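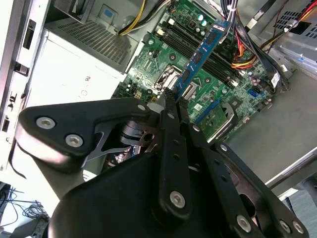
Memory module held in the gripper over the motherboard of a desktop tower.

Frequently Asked Questions: Teaching by Demonstration at the Colent Workshop

The following answers are provided for operators, visiting instructors and partner organizations taking part in the Gilmartin program. Questions not covered on this page should be sent to the workshop office in Didargate.

What is meant by a demonstration?

A demonstration is one complete performance of a task by a human operator working through the robot. The operator controls the arm remotely, and the movements of the arm and gripper are recorded together with the camera views. The recordings are later used to train the robot to carry out the same task without an operator.

Which tasks are currently taught?

The present course concerns the servicing of desktop computers. Operators practice handling memory modules and placing them in their slots. Work on drives and cables will be added after the October review.

Do operators need experience in computer repair?

No. Each operator must first complete the task by hand 20 times on a practice computer. Familiarity with the feel of a memory slot is of great help once the work is done at a distance.

How is the workspace arranged?

The tower lies on its side on a slatted aluminum table, with the side panel removed, and the arm reaches in from above. Operators should not move the case or the gray fixture plate next to it during a session. If either has shifted, the session must be paused and the layout checked against the Brudon setup sheet.
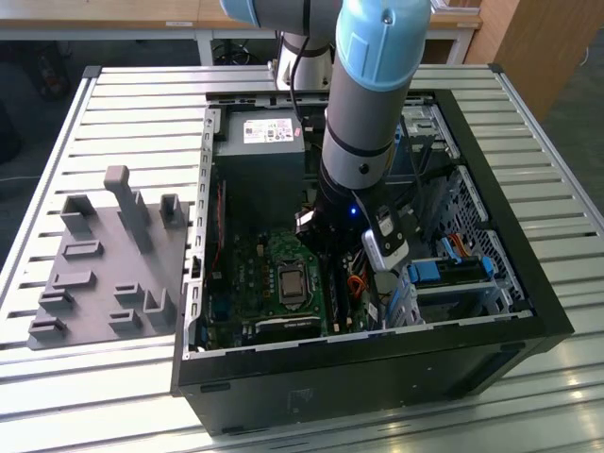
How long is a session?

A session consists of 4 blocks with a rest period after each. Operators may stop at any point between demonstrations.

What happens if a demonstration goes wrong?

Small corrections, such as a second attempt at lining up a module, should be left in the recording. If a part is dropped or the gripper presses against the board, the operator must release the controls and call the session lead. Such recordings are marked and stored separately.

Why are wrist views reviewed before a recording is accepted?

Reviewers use them to confirm the state of the memory slots and the position of the latches, which the arm can hide from the table camera. Reviews are completed within 7 working days.
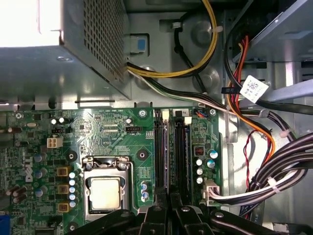

Wrist view of the motherboard, with both memory slots empty.

How many demonstrations does the collection contain?

The collection held 376 accepted demonstrations when this page was last revised.

Page last revised October 5, 2024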